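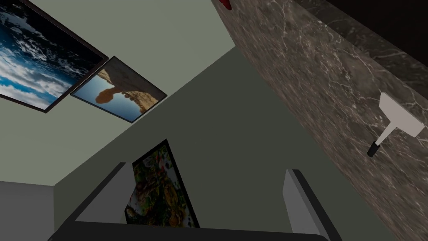
**Qui reste responsable du poste quand le bras travaille ?**
L'opérateur inscrit au tableau, y compris pendant un cycle automatique. La notice commerciale de Tabrizi parle d'« autonomie complète » ; sur le site de Druvberg, personne n'a été déchargé de quoi que ce soit.

## 4. Mise en service en début de poste

1. Ouvrir la pince à fond depuis le pupitre et vérifier que rien ne se trouve entre les doigts.
2. Régler la vitesse à 10 % pour le premier passage.
3. Lancer le cycle d'approche à vide. Rester à portée de l'arrêt d'urgence.
4. Noter l'heure et ses initiales dans le registre Prundier.

> **Attention.** Ne jamais guider une pièce à la main pendant l'approche, même à vitesse réduite.

Le fournisseur annonce un gain de 18 minutes par poste. Nous ne l'avons pas retrouvé : le temps libéré part dans les reprises et la saisie.
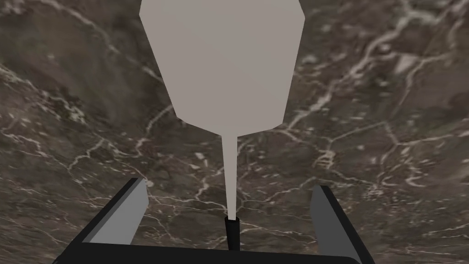 Ces reprises doivent être déclarées. Une prise manquée que l'on corrige sans rien écrire compte comme une réussite dans les statistiques, et ce sont ces chiffres qui servent ensuite à fixer les effectifs.

5. Après une prise manquée, arrêter le cycle et attendre le voyant fixe.
6. Saisir le code 559, puis décrire l'incident en clair.
7. Reprendre à l'étape 2.

**Remarque.** Le délai de 60 secondes avant redémarrage n'est pas négociable, quoi qu'affiche l'objectif de cadence. Toute demande de le raccourcir est à transmettre par écrit à Dede Addo, au bureau des méthodes de Trenivside.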